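**Handout 7 – wrapping and soft fill (Packing & Materials, Penside)**

OK, so last session we did boxes, and I promised you we'd get to the fluffy stuff. By fluffy stuff I mean anything thin and crumply you push into a gap – plastic film, foam sheet, tissue, old bags. I love this topic more than I probably should!

Start with the crumple. Take one sheet, grab it in the middle and let the edges go where they want. If you squash it into a tight ball you've lost all the air, and the air is what you're after (see the Gavdale notes, page 67). 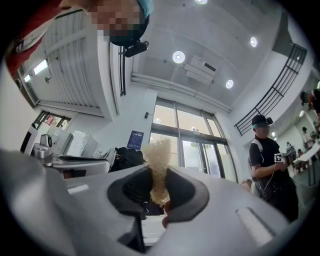 Then try the press test: push down with a flat palm, count to seven, let go, and write down how far it comes back. Do it for film and foam separately, please, because last June I got a lot of sheets with the two mixed up and couldn't grade them.

For next time:

- read the Kuster chapter on voids (skip the math)
- bring one wad of each kind, already crumpled
- bring a shoebox with a lid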